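Workshop > Conversations > Good practice

News | Conversations | Guides | Archive | Search

"Write the rule down before you need it"

Jul 21, 2022

Tala Khoury has a way of answering a question by first fetching you a biscuit, and so it is a good ten minutes after I arrive at Delside before we get anywhere near the subject of rules. Rules are her job, or a large part of it. She looks after working practice for a group that teaches pairs of small robot arms to handle cloth, and the handbook she wrote for them has been borrowed, photocopied and argued over by a fair few other workshops.

"It began as a page taped to a cupboard," she says, pouring the tea. "One side, big letters. Jyoti said it looked like something from a swimming pool."

Jyoti is Jyoti Rastogi, who runs the sessions themselves and who joins us once she has found a chair. The two have worked together since their days at Katberg, and they finish each other's sentences in the comfortable manner of people who have had all their disagreements already. The handbook now has 40 pages. Khoury would like it to be shorter. Rastogi would like it to have an index.

I ask what a newcomer is told first, and they both say "hands" at the same time and laugh.

"Hands out of reach of the arms whenever the motors have power," Khoury explains. "And I do mean whenever. People are very good about it when the arms are moving. It's when they're sitting still that somebody leans across to straighten a sleeve, and a still arm with the power on is just an arm that hasn't moved yet."

The arms are light things, with printed parts and hobby-sized motors, and I wonder aloud whether all this caution isn't a little grand for them. Rastogi has clearly been asked before, and she is kind about it. A pinched finger is a pinched finger, she says, and in any case the habits you learn on a small machine are the ones you carry with you to a large one. She had a trainee go on to Skorkby, where the arms are taller than she is, and he wrote back in October to say he still says "power off" out loud before he reaches in - even when he is alone in the room.

Then there is the matter of the table. A whole chapter goes to it, and it was the chapter that gave them the most trouble. Clamps are checked by hand at the start of every session, and the tape marks are left alone unless both people on shift agree to move them. Cables get a look too, chiefly for loops that might catch on a joint as it turns.

"I used to think the table chapter was fussy," Rastogi admits. "Then we lost 90 recordings to one loose clamp. The arm had crept a little further round each time, and you couldn't see it by eye at all. I was cross for a week! After that I went and added two paragraphs to the chapter myself."

Those recordings were part of a set of 418, so it was no small loss, and the pair of them still wince when it comes up. What they did next is the bit other workshops tend to ask about. They kept the spoiled recordings, labelled them plainly with what had gone wrong, and put a note in the log with both their names on it. Khoury feels strongly about this. A log that only has good days in it, she says, is no use to the person who comes after you.

We go through to look at the work, where a bit of mint-green cloth is the subject of attention. It is bunched up on the white table between two blue arms, and the rule for this part, Rastogi tells me, is to resist tidying. The cloth is dropped and left however it falls, creases and all, and the person who drops it doesn't get a second go.

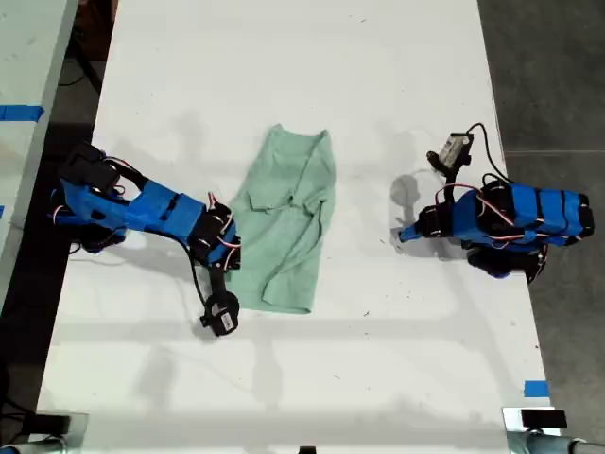

On borrowing other people's rules

Back over the tea, I ask where the handbook came from in the first place. A good deal of it was lifted, quite cheerfully and with permission, from the Kumarasinghe checklist, which runs to 111 items and was written for much heavier equipment. Khoury read the lot on a long train journey and crossed out whatever made no sense for a tabletop.

"I crossed out too much," she says. "Jyoti made me put the stop button back in."

"Twice," says Rastogi.

They are revising it again now, and anyone who works on the tables can propose a change, provided they have tried it for a fortnight first. The latest suggestion concerns where to put your mug. Khoury is for a shelf by the door, Rastogi would ban mugs altogether, and when I leave they are still going at it, with the biscuits between them.

Contact us | Copyright Workshop Conversations | Back to top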